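Luren Bonspiel

The Luren Bonspiel is a women's curling event played every January at the Owen Street rink in Prusulville. I've curled in it more times than my knees would like, so I've been given the job of keeping this entry up to date, and you'll have to put up with me saying "we" now and then.

History

The first one was held in 2000, with borrowed brooms and a trophy that was really a soup tureen. Eleri Craddock got it going after the mixed league cut the women's draw to a single evening slot. She wrote to every club within a morning's drive, and enough of them said yes that she had to turn teams away. The tureen is still handed out, though the lid went missing at a banquet and has never come back. 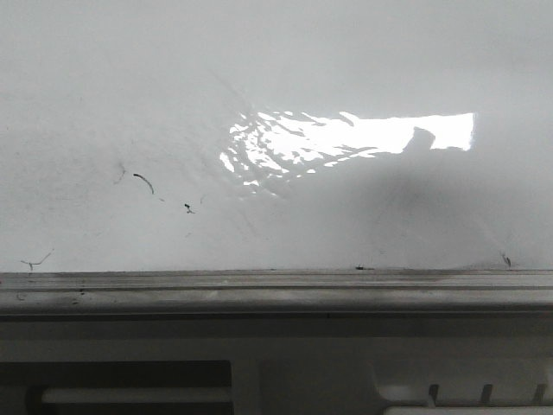 Ice conditions are the thing visitors grumble about most. Sheet one runs straight and a bit slow, sheet four curls like mad in the last third, and there's a spot near the hog line on sheet two that everyone argues over. Late in the afternoon the sun comes in low through the west windows as well, and you get a glare on the ice a lot like the white patch in the picture, crisp down the right side and all broken up into jagged bits on the left. Skips who haven't played here before tend to call for sweeping far too early when they're looking into it. My own habit is to watch the rock and leave the line call to whoever is standing in the house.

Format

Teams of four play a round robin in two pools, eight ends a game, and the top two from each pool go through to the semifinals. Ties are broken first by the head-to-head result and then by a draw to the button. Entry is $100 a team, and that includes the Saturday-style pancake breakfast (served whatever day we happen to start!).
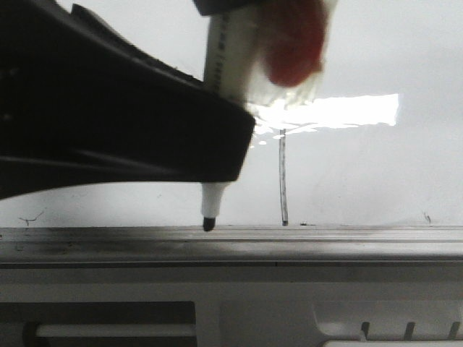

White marker held in a black gripper, writing end down.

Extra ends are played until someone scores. The longest final went to three of them, and it finished so late that the kitchen had packed up and we ate cold perogies out of the pan, still in our curling shoes.

Scoring and results
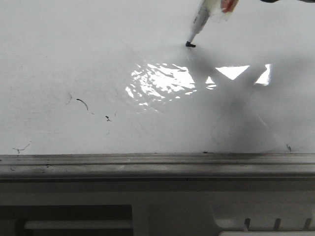
The rink uses the club-style scoreboard, where the numbers along the middle are the points and you hang the end number above or below. It confuses newcomers terribly -- my first year I thought we were winning for half a game. Pool standings are kept separately and written up by hand between draws. A black felt tip on a glossy whiteboard does the job fine, although you can get the same trouble as in the photo, with shine spread right across the middle of the board, so stand off to one side if you want to read your team's line. Final scores go into the club binder afterwards.

Notable players

Iqra Kakakhel has skipped more winning rinks than anyone else and is known for the double takeout that settled her first final. She now coaches the Cikska juniors, who send a team of their own most years.

Attendance

The stands were full for her last final, with 633 people through the door, and I had to watch the ninth end from the stairs.
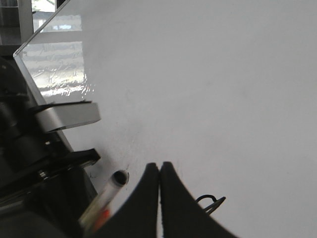
Black gripper fingers, nearly touching at the tips, with a smooth white surface behind.

See also: Cikska Junior Curling; Owen Street rink; Club scoreboards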